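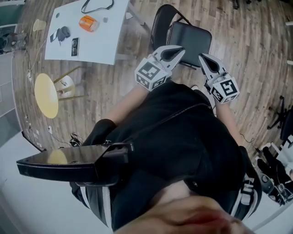 The Chair Stays Where It Is

Stutport, 7 March 2021

The woman who runs Piva has opinions about chairs, and she would like it known that she came by them the hard way. Piva is the two-person outfit in Stutport that goes into people's homes and puts them back in order. She has done 1,426 rooms by her own tally, which she keeps in a notebook with a rubber band around it.

"Everyone wants to talk about closets," she says. "Closets are easy. A closet has a door. You want to know how somebody lives, look at the chair."

Her example is a black one with a padded seat, a curved back and thin dark legs, on a wooden floor. She approves of it. The legs get most of the credit.

"You can sweep under thin legs. You can see under thin legs. I have pulled 19 socks out from behind an armchair with a skirt on it, and the owner looked at me like I'd brought them with me."

She used to work the counter at Manríquez, the secondhand furniture store by the bus depot, and lasted seven years there. People would come in for a table and leave with the table and one extra chair. She never talked anyone out of it, which she still feels bad about, though not very.

"The extra chair is where it starts. You've got four people and five chairs, so the fifth one goes in the bedroom. Now it's a shelf. It's got your jeans on it, it's got a sweater you can't call dirty and won't call clean. By November it's got coats. I had a client who asked me to find her a better chair for it. For the pile! She wanted something with arms."

So what does she do with a chair like that? Mostly she moves it to the middle of the floor and leaves it there while she does the rest of the room. Clients walk around it. Some of them apologize to it. When the room is finished they have to say out loud where it goes and who is going to sit on it, and if there's no answer it goes out to the van.

A padded seat gets the vacuum first, with the brush head, then a barely damp cloth. Black shows everything, she says, cat hair above all, and people buy it thinking the opposite. After that she turns the thing upside down and looks at the feet.

"Wooden floor, you check the feet. Always. There's a felt pad on three of them and the other one has been drawing a map of the county since you moved in."

She buys her pads from Fikness, 35 to a sheet, and considers this a ridiculous number. Chairs come with four legs. She has written to them. They sent her a very polite reply and another sheet of 35.

I asked what she sits on at home. There was a long silence on the line, then some scraping.

"A stool," she said. "It's a kitchen stool. You can't hang anything on it, there's no back."

And the bedroom?

"There's a chair in the bedroom," she said. "It has a bathrobe on it. One bathrobe. Put down that it's one."

Piva takes bookings in Stutport on weekday mornings. Clients are asked to leave the floor as it is and not to tidy beforehand, a request she says is ignored by every single one of them.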